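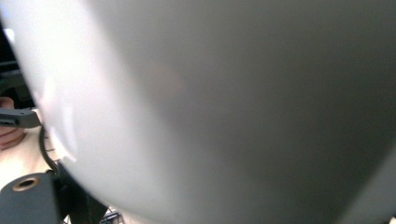 Why do some things shine and other things do not? The answer is in how smooth they are. Light travels in straight lines, like a ball that you roll on the floor. When it meets a very smooth surface, it bounces away in one neat direction. When the surface is rough, the light bounces in many directions and gets mixed up. Look at the big white curve at the top of this page. It has a bright band along its left side, and the white slowly changes to soft gray when your eyes go to the right. The color of the thing is the same everywhere. Only the light is different!

A round surface points a little bit in every direction. One part of it points just the right way to send the light of a lamp or a window into your eye. We call this bright spot a highlight. The parts that turn away from the light get less of it, so they look gray. This slow change is called shading, and it tells your brain: "this thing is round."
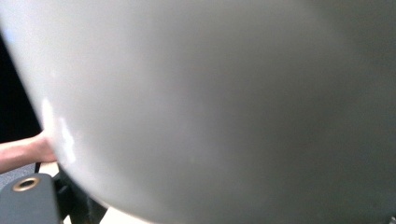

Artists use the same trick. If you draw a circle on paper, it is flat like a coin. But if you leave one side white and make the other side darker with your pencil, little by little, the circle becomes a ball.

Try it at home

You need a plain white bowl, a lamp and a table. Ask an adult before you move the lamp.

1. Turn the bowl upside down on the table.
2. Put the lamp on the left side and make the room dark.
3. Find the highlight. Now move your head slowly. Does the highlight stay in one place?
4. Move the lamp to the right side and look for the gray part again.
5. Cover the bowl with a thin cotton cloth. What happened to the highlight?

My class did this in May, and one girl found 6 small highlights on the same bowl, because our ceiling has many lamps. You can draw what you found and write the word "highlight" with an arrow.

Written by Gunvor Engebretsen, for readers from 6 to 10 years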